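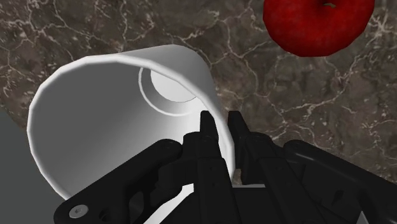 Que deviennent les gobelets consignés après un événement ?

Ils repartent au centre de lavage de Venine, sont contrôlés un à un, puis remis en stock pour l'organisateur suivant.

1/ Le service Prévention des déchets de Vesstead rappelle les règles de prêt de vaisselle réutilisable aux associations, écoles et comités de quartier du territoire. Les demandes pour les manifestations d'automne sont ouvertes.

2/ Le prêt est gratuit. Il est réservé aux structures à but non lucratif dont le siège se trouve sur l'une des communes de Vesstead. Les entreprises et les particuliers sont orientés vers la société Dilier, qui propose une location payante.

3/ Chaque demande porte sur 60 gobelets au minimum et 500 au maximum. Au-delà, une convention particulière doit être signée avec la collectivité avant le retrait du matériel.

4/ Les formulaires sont à transmettre au moins 3 semaines avant la manifestation. Une demande incomplète n'est pas enregistrée. Les pièces le plus souvent manquantes sont l'attestation d'assurance et le nom du responsable présent sur place.

5/ Le retrait s'effectue au dépôt de la rue Nzioka, de 9 h à midi. Les caisses sont comptées en présence de l'emprunteur, qui signe le bordereau. Aucune réclamation sur les quantités n'est recevable après la sortie du dépôt.

6/ Le montant de la consigne demandée au public est fixé par l'organisateur. Le service recommande un euro par gobelet et un point de retour distinct de la buvette, signalé dès l'entrée.

7/ Le matériel est rendu vidé et empilé dans ses caisses d'origine. Il n'est pas demandé de le laver. Les emprunteurs sont priés de ne pas utiliser de produit abrasif : les rayures entraînent la mise au rebut.

8/ Tout gobelet manquant ou détérioré est facturé au tarif voté par le conseil communautaire. La facture est adressée à la structure emprunteuse dans le mois qui suit le retour.

9/ Le parc compte aujourd'hui plus de 3 000 pièces, tous formats confondus. Les carafes et les assiettes sont prêtées selon les mêmes conditions, dans la limite des stocks. Les couverts ne sont pas disponibles pour le moment.

10/ Plusieurs structures ont demandé s'il était possible de faire imprimer leur logo. Le matériel prêté reste sans marquage, afin de pouvoir circuler d'un emprunteur à l'autre. Les autocollants sont également à proscrire.

11/ En cas d'annulation, merci de prévenir le service dès que possible par le formulaire en ligne. Les quantités libérées sont proposées aux structures inscrites sur liste d'attente, par ordre d'arrivée des demandes.

12/ Le dépôt sera fermé pour inventaire durant la dernière semaine d'octobre. Les retours prévus à cette période se feront directement à Venine, à l'accueil du centre de lavage, de 14 h à 16 h.

13/ Le règlement complet et le formulaire de demande sont disponibles sur le site de Vesstead, rubrique Déchets, page Prêt de matériel. Une version papier peut être retirée à l'accueil de chaque mairie.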